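Helomstead Surface Notes
Gallery: Work mats and bench coverings

Bench coverings get less attention than the benches under them. The pages in this gallery collect notes on mats laid over wooden tops: how they are cut, how they are held down, and what the fixing does to the finish after a few months. Entries are kept short. Product names are given where a specific covering or tape was tested in the shop, and all tests were done on the same oiled top unless the entry says otherwise.

The current set deals with large rectangular mats in dark colors, fixed at the corners. Full-perimeter taping is covered in the Wilter entry farther down. Screwed and recessed mats are left out, as they need permanent changes to the top.

Terms used on this page: "field" is the open area of the mat, "margin" is the strip of bare wood left between the mat edge and the table edge, and "cross" means two strips of tape laid over each other in an X. 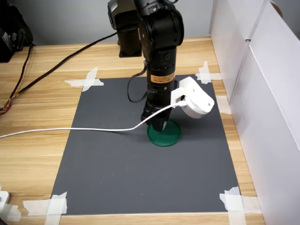
473 words | 3 min read

Dark gray mat on a honey-toned wooden top, white masking tape at all four corners. The upper corners have crossed strips and the lower ones have overlapping layers. One more short strip is on the right edge, partway down. The flat green disc stands out clearly against the gray.

Tape at the corners. A cross holds in two directions and is easy to lift again. Layered strips hold harder but build up a ridge, and a ridge will catch a sleeve or a cable. Where the front corners take the most handling, a layered patch is acceptable. Press each strip down separately before adding the next one.

Tape along the edge. A mat fixed only at the corners can bow between them. Check by pushing the edge sideways with one finger. If it moves, add a single short strip at the point of greatest movement. Long runs of tape are harder to remove and leave more adhesive.

Grain direction. Pull masking tape along the grain, low and slow. Pulling across the grain on an oiled top lifted fibers in two of our trials. On a sealed top no difference was found.

Cables. A cable that crosses the mat edge should have enough slack to lie flat over the step. A tight cable works the edge loose and will pull the nearest corner first.

Small flat parts. Discs, washers and blanks are easier to find on a matte surface than on open grain. Mid-tone greens and yellows read well on dark gray. Black and brown parts do not; use a lighter covering for those.

Wilter mat, perimeter taped. Cut to 200 mm short of the top on each side. Taped on all four edges in one continuous run. No bowing, but removal took most of a Tuesday morning, and residue had to be taken off with a plastic scraper and a damp cloth. Not recommended for a layout that changes often.

Zoëga board, untaped. A stiff board, heavy enough to stay put under light work. It shifted when parts were pressed down near the edge. Good for sorting and inspection, poor for anything that needs a repeatable position. No picture yet.

Sustent tape, long hold. Left in place for 129 days on a test corner. Adhesive had started to harden at the outer edge of the strip. The center still peeled cleanly. Replace corner tape every 3 months if the finish matters.

Marking the position. Before lifting a mat that has to go back in the same place, put a pencil tick on scrap tape at two diagonal corners, just outside the mat. Two ticks are enough for a rectangular sheet. Do not mark the bare wood.

Next in gallery: Cork and rubber underlays
Previous: Clear sheet over printed layouts

Filed under: benches, mats, tape, surface protection
Last revised in April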